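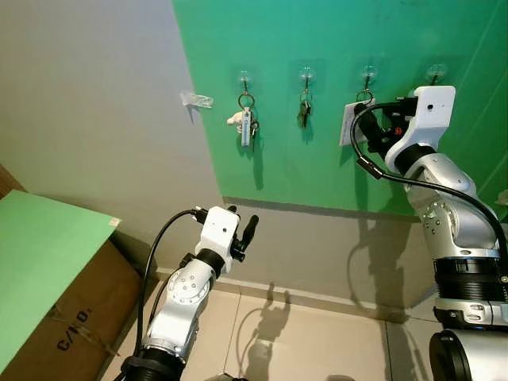

Stock parallel gripper or soft fingers for hanging keys on hooks?

Asked by Haruna Uchida

I have two arms and a budget that covers one pair of new fingers. The job is taking key rings off small hooks and putting them back. The stock black fingers hold a flat card tag well enough, but a bare ring is another matter: it swivels, the keys swing, and I get to start again. The Dralik soft fingers cost 300 a pair, which is a lot for rubber. Has anyone compared them on thin, dangly things? Controller is a Catano, if that matters.

3 answers

Mahmoud Ouali
I ran both in March, 15 tries each per key ring. The Dralik pair is lovely on fruit. On a flat tag it folds the card and then looks pleased with itself. I went back to stock fingers with a strip of grippy tape on the inside and drop the closing speed for the last 5 mm. Also turn the wrist 90 degrees so the fingers pinch across the ring – you lose some reach, but the ring stops spinning. Check your cable has enough slack before you do that. Mine didn't, and I now own a spare cable.

abreu_owner
Get an Abreu. Never had any trouble with mine. Don't do keys though.

tinshed
Agree with Mahmoud about the tape. Before you spend anything, I'd look at the hooks. Stick-on ones can shift when an arm tugs at them, and then you blame the gripper for a week. I screwed in some Bralledard ones and my failures mostly went away. The wrist camera can't see much once the fingers are closed either, so take your last look before the grab.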